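Speaker notes: What changed at the returns bench
Uvdale operations meetup, April 30, 2024
Talk length: 20 minutes, then questions

Opening (stay away from the podium, no slide yet)

Hello everybody, and thank you for having me in the slot right before lunch. I run the returns room at Underico. If you've ever bought something for the yard, the garage or the kids and sent it back, it may have passed through a room like mine. We open the box, work out what's in it, and put it in a bin with others of its kind. Last year we brought in a robot sorting cell, and I've been itching to talk about it ever since, because so much of what I expected was wrong!

Quick show of hands: who has a robot on the floor already? Who is getting one? Who has been told they're getting one and has not seen it? (Wait for the laugh. If there isn't one, move on.)

What the job used to be

Before the cell, a shift at the bench was eight hours of pick up, look, turn, drop. People were good at it and fast at it, and their shoulders hurt. We rotated every two hours and it still wasn't enough. The hardest part to fill was always the late shift, and the people who took it tended to leave by spring.

I want to be fair to that job. There was plenty of talk across the bench and a radio that everyone fought over. When I told the team a machine was coming, the first question was about the radio. The second was about hours, and I had an answer ready for that one: no one's hours were going to be cut, and I put it in writing before the crates arrived. If you take one note today, please take that one.

(Next slide. Give them a moment with it.)

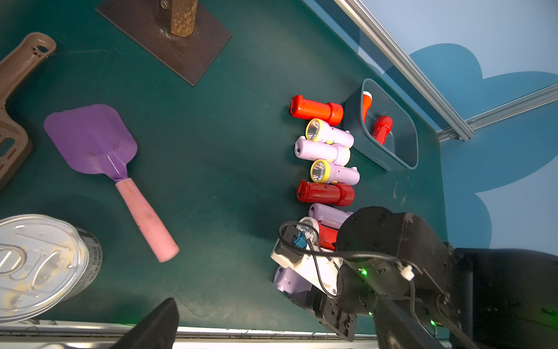
My favorite change is what we now call the table lead, a job that didn't exist before. The lead decides what goes out on the table, watches the picks, and steps in when something needs a person. Mixed tables are the real work. Flashlights are friendly, they're all more or less one shape, and you can give them a bin of their own. Then the same table has a toy shovel on it, and a big metal can, and a square plate with a rusty post welded to it, and each of those wants a different grip and a different idea of where to grab. A person at the bench knows that in their hands and never had to say it out loud. Table leads have to say it out loud, write it down and argue about it, and I love those arguments.

The log

Every time a lead steps in, they write a line in the log. We call it the Nistor log, after the software it started in. In the first full month we had 3,914 lines. I printed them, which was silly, and carried the stack into a meeting, which was great fun.

What we learned from reading it: the lines people wrote on paper were better than the ones they picked from the drop-down menu. "Slid off, too heavy on one end" tells you a lot. "Grip error" tells you very little. So we threw out most of the menu and kept 3 choices plus an open box. Writing went up and so did the quality of our Monthly Fix list.

(If short on time, skip to Pay.)

Training

We had a vendor course. It was fine. What worked much better was pairing a bench veteran with somebody newer and giving them a table and an afternoon. The veterans turned out to be the best teachers of the cell, even the ones who'd sworn they would never go near it. One of them now runs our whole Prevo training week, and she rewrote the handbook from page one. More than 78 people have been through it, counting the two sister sites.

Pay

Table lead pays more than bench did. It should. You're asking for judgment and for writing, and you're asking someone to be responsible for a machine. We got this wrong for the first few months by calling it "the same role with new tools," and the team told me so, quite loudly. Fixed now, with back pay.

What still bugs me

The room is quieter in a way I don't love. Leads stand farther apart than bench workers did, so the chatting has moved to breaks. We've put two stations side by side to see if that helps, and I'll know more at the end of May.

Also, the radio is still on the same station. We're working on it.

Questions

If someone asks about cost: I can share our staffing numbers, the purchase price has to come from finance. If someone asks to visit: yes please, sign the sheet by the door.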